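Threads > Nazmiye Dönmez > Room refresh

1/ The green hillside mural is up and I keep walking in just to look at it! Trees along the ridge, grass for days. My shoulders drop every time.
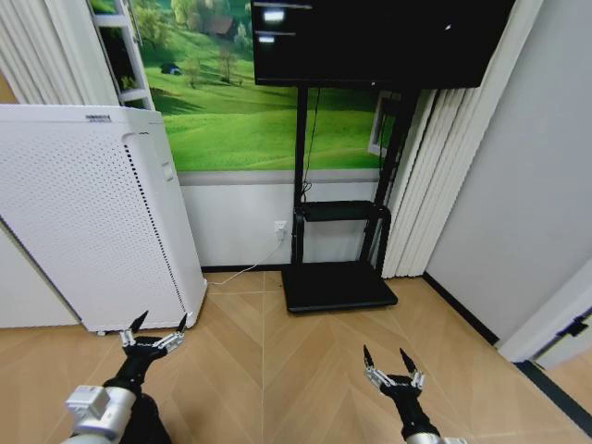 2/ Floor next. Herringbone, light wood tone, and I'd happily pick it again. I went back and forth for all of October – plain planks were easier to lay, but the zigzag won.
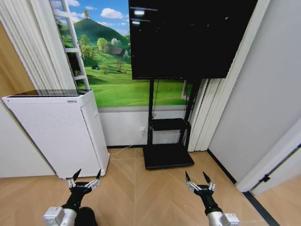 Air has been my project this fall. I get sneezy the minute the windows close, and I sleep so much better with a purifier going. A big white one like this takes up real floor space, but I love the grip set into the side panel – so handy on vacuuming day.

3/ Last thing was a trash can. Small, black, done! I looked at 14 of them before choosing.
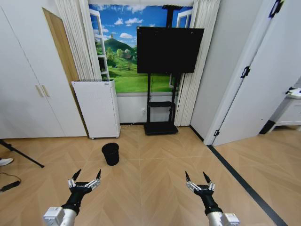 Oğuzhan Işık wants a rug in there next. I'm saying no for now, I just got this floor! Maybe a plant, though – something tall and leafy.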